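## 持ち寄りの集まりに、肉なしの温かい料理を一品

**apinya_r**
こんにちは。タイから来て、日本に住んで四年目になります。日本語に間違いがあったら、どうぞ教えてください。

木曜日の夜に、語学教室の持ち寄りの会があります。私は肉も魚も食べませんので、いつもサラダとパンだけで終わってしまいます。今年は自分でかぼちゃの料理を作って持って行きたいです。考えているのは、かぼちゃと豆乳のグラタンです。会場には電子レンジしかありません。家で焼いてから運んでも、おいしさは残るでしょうか。

**osian_r**
グラタンは運ぶのが大変ですよ。私は前に電車の中で傾けて、ソースがふたから漏れました。それに、レンジで温め直すとパン粉が柔らかくなります。私なら、かぼちゃのコロッケにします。

**apinya_r**
コロッケは私も考えましたが、家の台所が狭くて、揚げ物は少しこわいです。焼くだけの料理のほうが安心です。

**stelina**
グラタンに賛成です。パン粉は先にフライパンで、オリーブ油とからめてきつね色にします。それを別の袋に入れて持って行き、温めた後に上からかけてください。これならレンジだけでも、かりかりした感じが残ります。

それから、豆乳のソースはゆるめに作ったほうがいいと思います。かぼちゃが水分を吸いますので、次の日には固くなります。

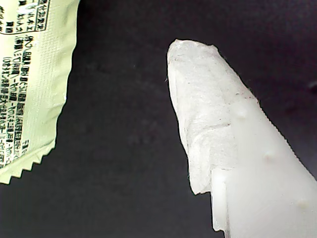 もう一つ、だしのことです。昆布と干ししいたけを水に一晩つけて、その水をソースに少し足すと、チーズがなくても味がさびしくなりません。ただし、しいたけは入れすぎると、かぼちゃの甘さに勝ってしまいます。

**osian_r**
だしは要らないと思います。洋風の料理なのに、急に煮物の香りがします。白みそを小さじ1で十分ではないでしょうか。

**stelina**
一晩つけた昆布だけなら、煮物の香りにはなりません。みそのほうが、むしろ強く出ると私は感じます。これは好みの問題かもしれませんね。

**amir_y**
横から失礼します。市販のコンソメを使うつもりでしたら、原材料を先に読んでください。「野菜」と大きく書いてあっても、チキンエキスが入っているものがあります。私は日本に来た最初の年、それを知らないで半年使っていました。漢字が読めなかったのです。

**apinya_r**
アミルさん、ありがとうございます。家にあるものを調べましたら、「ポークエキス」と書いてありました。とてもショックです。

昆布とみそは、小さい器で両方試してみます。かぼちゃは皮をむいたほうがいいですか。

**osian_r**
むいたほうが色がきれいです。

**naledi9**
私は皮をむきません。薄く切って先に蒸せば、気になりませんよ。むくのは手が痛くなりますし、もったいないです。

**osian_r**
家で食べるなら私もそうします。人に出すときは、緑色が混ざるとソースが少し汚く見えませんか。

**naledi9**
見えません(笑)。緑とオレンジの組み合わせは、きれいだと思います。

**apinya_r**
水曜日の夜に小さいのを一つ焼いてみました。報告します。

- 皮は半分だけ、しま模様のようにむきました
- だしは昆布だけにしました。みそも悪くなかったですが、友だちは昆布のほうを選びました
- パン粉は別の袋です。にんにくを少し入れたら、袋を開けたときの香りがとてもよかったです

一つだけ失敗がありました。ソースが本当に固くなりました。豆乳をもう87ml足したら、ちょうどよくなりました。計量カップの残りを全部入れたので、変な数字ですみません。

**stelina**
よかったです。足した豆乳は、温める前に混ぜましたか、後ですか。

**apinya_r**
前です。レンジに入れる前に、端のほうから少しずつ混ぜました。明日もそうします。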